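Reading time: 2 min

4.2 What counts as done

Claims that two-armed machines are ready for household chores usually rest on a success rate, and a success rate depends on who is scoring. We asked two scorers, Agnes Pollock and Imad Srour, to grade 168 attempts recorded at the Brakisville bench. Pollock used the rule common in earlier work, where the goal state at the end of the attempt is all that matters. Srour used a stricter rule taken from how people judge a kitchen helper: no second tries, nothing else on the table disturbed, and no human hand between start and finish.

The chores were short. They involved small blocks, cups, a funnel and other light things that a child of six would handle without being shown twice. We kept them short on purpose. If a machine can't be trusted with a few blocks on a board, a full sink is a long way off.
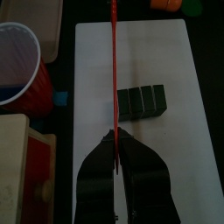 The two scorers agreed most often on attempts that failed early. They parted ways on the middle group, where the arms reached the right place, hesitated, backed off and came in again. Pollock passed many of these. Srour passed almost none, and we think his reading is closer to what a buyer would say after a week with the thing in the house. A person who needs repeated tries to pick up a block is not usually described as good at picking up blocks.

Layout matters as well. Every attempt took place inside a black fabric enclosure, over a table that had been set before the arms moved. Homes don't come with either. The Lenz controller was tuned under these conditions, and Majali's earlier note on the Derkik trials reports a sharp drop in performance once the lamps were changed.
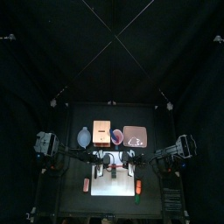 We also object to the habit of reporting each chore by itself. Clearing a table is a chain, and a small error in one link is passed on to the next. An object set down at a slight angle may still count as placed, yet it leaves the next grasp harder than it was. Single-step scores hide this — and most published scores are single-step.

Jobs that need both arms at once deserve separate treatment. One arm must keep still while the other works, or both must move without pulling against each other, and our scorers found these the hardest attempts to judge.

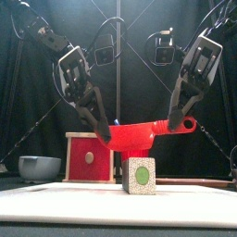
Figure 2. Both grippers holding a red funnel above the table, one at the rim and one at the handle.

Holding a tool in the air is a fair result, and we don't dismiss it. It is still some distance from using the tool on a real counter with someone waiting. Until scoring rules are stated along with the scores, we see little reason to accept the word "ready" in this field.

Contact: Tormod Eklund, Vutcombe | Copyright the authors | Back to top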